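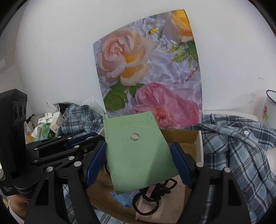

Attachment 1 – Green pouch with snap button, ticket 219

Ticket 219: Pouch returned under closure complaint
Opened: September 2021
Category: Small leather-look goods, fastenings
Assigned to: Marwan Fakhoury, Returns Desk, Flindville
Status: Awaiting supplier reply

Reported fault
The customer states that the snap button on a light green Wokano pouch does not stay closed when the pouch is carried in a bag. A replacement is requested in the same colour.

Initial checks
The item was compared with the order record and the colour agrees. The button is round and silver in finish, and sits beneath the curved line of green stitching on the front. Customers sometimes confuse this model with the Welov purse, which closes with a zip – the two must not be exchanged for one another.

Action taken
1. Closure opened and pressed shut by hand. The button held on the first attempt and gave way on the second.
2. Stitching examined along the curve and down the right side. No fault recorded.
3. Batch queried with the supplier, Kohlhase. The batch comprised 4000 pieces, delivered in January.

Supplier response
Kohlhase has acknowledged the query and asks whether the socket or the stud is at fault. Mr Fakhoury has replied that the socket is suspected. No further complaints from this batch are on file.

Next step
A replacement has been reserved for the customer. The returned pouch is to remain in the box on shelf 2 until Kohlhase confirms whether it should be sent back. Please do not restock.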